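Lorell Simulation Workcell
Equipment and Methods, Grindbridge Laboratory for Automated Handling

Overview

The Lorell Simulation Workcell is a software model of a tabletop sorting station, maintained by the Grindbridge Laboratory for Automated Handling. It is offered to research groups that develop control policies for picking, placing and sorting small parts, and that need a repeatable setting in which to compare one policy with another. The workcell can be used alone or together with the physical Lorell station in the same laboratory.

The model was first built for the Postcombe study, which asked how much of a policy's measured success depends on the arrangement of parts at the start of a run. The evaluation method developed for that study is now supplied with the workcell and is described below.

What is supplied

The standard package contains the scene files, the arm and gripper models, the part library, the evaluation scripts and the written protocol. Trained policies from the Postcombe study are available on request. Users receive the package as a single archive and may run it on their own machines or on the Grindbridge cluster.

Arm: single manipulator, mounted at one end of the table
End tool: two-finger gripper
Container: three-compartment bin
Part library: small blocks, flat pieces and bolt-like parts
Control modes: joint position, end-point position
Evaluation set: 216 fixed starting layouts
Protocol: Postcombe procedure, version 2
Scene editor: Manzano

Purpose of the method

Results in part sorting are often reported as a single success rate taken over random starting layouts. Such a figure is easy to produce and hard to compare. Two laboratories that draw their layouts separately will test on different problems, and a policy that performs well on open layouts may fail when a part rests close to the wall of a container.

The Postcombe procedure replaces random layouts with a fixed set. Each layout is stored with the position and orientation of every part, the position of the bin and the starting pose of the arm. A policy is run on every layout in the set, and each layout is run five times with different random seeds. The scripts record the result of each run separately, so that a user can see which layouts fail often and which fail only from time to time.

Layouts are grouped by the distance between a part and the nearest bin wall, by the spacing between neighboring parts, and by whether the bin hides a part from the main viewpoint. The last group was added at the suggestion of Tzu-hsuan Yu, who found during early trials that hidden parts accounted for a large share of failed grasps – larger than the difference between any two policies under test.

Running an evaluation

1. Load the workcell and select the evaluation set.
2. Connect the policy through the control interface and choose a control mode.
3. Set the time limit. The standard limit is 45 seconds of simulated time for each run.
4. Start the batch. The arm returns to its stored starting pose before every run.
5. When the batch is complete, generate the report.

A run is counted as a success when the requested part is at rest inside the correct compartment and the gripper has released it. A part that is at rest on the rim is counted as a failure. A part that is dropped and then picked up again within the time limit is counted as a success, and the drop is noted in the report.

The room, the furniture and the lighting form part of the scene and should be left unchanged for any result that is to be compared with published figures. Policies that work from camera views can respond strongly to shadows on the tabletop, and even a small change in light direction may affect the outcome.

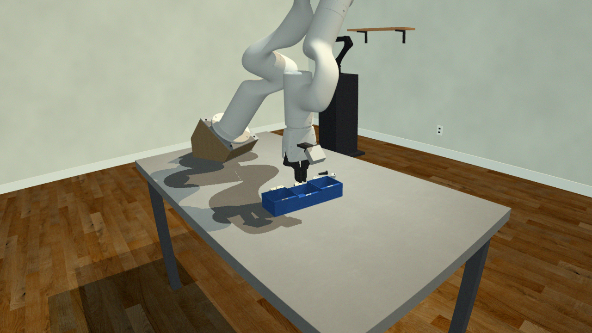 Users who wish to study the effect of lighting or background directly may do so through the Manzano editor, which saves each altered scene under a new name and marks the report accordingly. Reports from altered scenes carry a notice on the first page and are not accepted for the shared results table.

Findings to date

In the Postcombe study, the ranking of policies changed when random layouts were replaced by the fixed set. The policy with the highest overall rate on random layouts was also the weakest on parts lying close to the bin. When the approach path was changed so that the gripper came down vertically over such parts, most of the loss was recovered, at the cost of slightly longer runs.

The agreement between simulated and physical results was good for blocks and less good for bolt-like parts, which roll. Holger Fjeld and Skarphéðinn Damgaard are now revising the contact settings for these parts. Until the revision is released, users are asked to report results for bolt-like parts in a separate row.

Limits of use

The workcell is intended for rigid parts only. It does not model cables, bags, cloth or liquids. Gripper wear is not represented, and the fingers keep the same friction throughout a batch. The model is not suitable for safety assessment of a physical installation.

Access and support

The package is available without charge to universities and public research institutes. Commercial users should contact the laboratory for terms. Requests for cluster time are reviewed each February and should include a short description of the policy, the expected number of batches and the name of a responsible researcher.

The cluster is closed for maintenance every Sunday. Batches still running at that point are paused and resume from the last completed layout.

Technical contact: Vilgot Haugland
Access and licensing: Britt-Marie Tangen

Related items

Lorell Physical Station – booking and site rules
Manzano Scene Editor – user guide
Postcombe Procedure – full protocol and report template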